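Textiles and Fibers, Unit 6: Why Some Cloth Drinks and Some Cloth Doesn't
Treldale Adult Learning, handout to go with the evening talk

We spent last session on how yarn is spun. Now for the part I look forward to every term - what happens when cloth meets water!

Start with cotton. A cotton fiber is a long plant cell that dries out and collapses into a twisted ribbon when the boll opens. It is almost all cellulose, and cellulose loves water. Moisture goes right into the fiber and swells it, so a heavy cotton towel stays damp on the rail long after you want it back.

Polyester is the opposite. The fiber itself takes up hardly any water at all. So how can a cloth made mostly of polyester mop up a spill? The answer is in the gaps. Water clings to surfaces and gets pulled along narrow spaces between them (capillary action, page 69 in the course reader), and the finer the fibers, the more surface and the more narrow spaces you get.
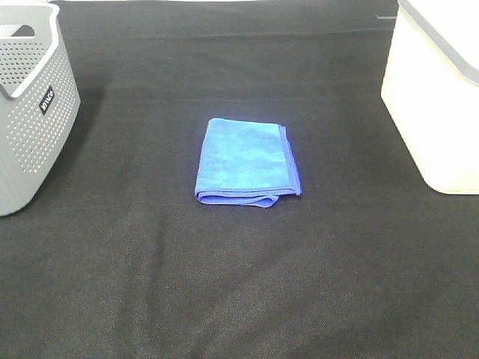 Fineness is measured in denier, the weight in grams of 9,000 meters of yarn or fiber. Microfiber is usually taken to mean anything under one denier per filament. Many cleaning cloths go further: two polymers, often polyester and nylon, are spun together and then split apart into tiny wedges. Under a good lens those wedges are gorgeous, and I'll have the microscope out at 100 and 200 times so everyone gets a look.

Fabric softener leaves a coating on the fibers, and that coating gets in the way of wicking. Cotton suffers from this too, which surprises people who have been softening their bath towels for years.

Try at home before October:
Cut a strip of old cotton T-shirt and a strip of any synthetic sports shirt, same width. Hang both with the ends just touching colored water. Mark how high the water climbs after 6 minutes. Then wash both strips with softener, let them dry and do it again - and please bring your results, even the odd ones.

Next unit: wool, felting and why hot washes shrink sweaters.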